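Mercado de Arrendamento e Habitação Urbana
Apontamentos da aula 6: como se lê um relatório de rendas

Na aula passada ficámos a meio da conversa sobre as rendas em Stulport, e prometi que voltávamos ao assunto com calma, porque vi muitas caras de dúvida quando apareceu a palavra "mediana". Vamos então por partes, e interrompam sempre que quiserem!

Quando um portal publica a renda média de uma cidade, está quase sempre a falar de rendas pedidas em anúncios novos. Quem vive há anos na mesma casa, com contrato antigo, não entra nessas contas (e são muitas pessoas, sobretudo nos bairros mais velhos como Espiritu). A média dos anúncios sobe depressa, enquanto a renda efetivamente paga pela maioria das famílias sobe bem mais devagar.

Peguem no caso do exercício. Um T2 em Flukmont foi anunciado por 3000 florins, depois de uma subida de 8% num ano. Quanto custava antes? A tentação é tirar 8% a 3000, e todos os anos há quem caia nisso, mas o que se faz é dividir por 1,08, o que dá perto de 2778.
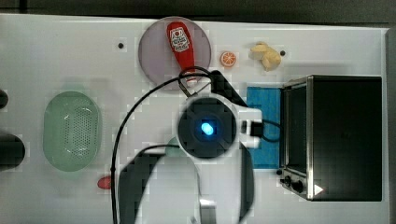

Passemos à taxa de esforço, ou seja, a parte do rendimento do agregado que vai para a renda. Se uma família paga 36% do que ganha, já está acima do limiar de 30% que usamos nesta cadeira. Reparem que a mesma percentagem pesa de maneira muito diferente consoante o que sobra ao fim do mês, e por isso gosto que calculem sempre também o rendimento residual, mesmo quando o enunciado não o pede.

Para a próxima aula:
Ler o capítulo sobre contratos de longa duração.
Comparar Clallenari e Flukmont quanto a rendas pedidas e rendas pagas.
Trazer a folha de cálculo já preenchida, com as fontes indicadas.

O trabalho escrito entrega-se em junho, e a data certa fica afixada na página da cadeira.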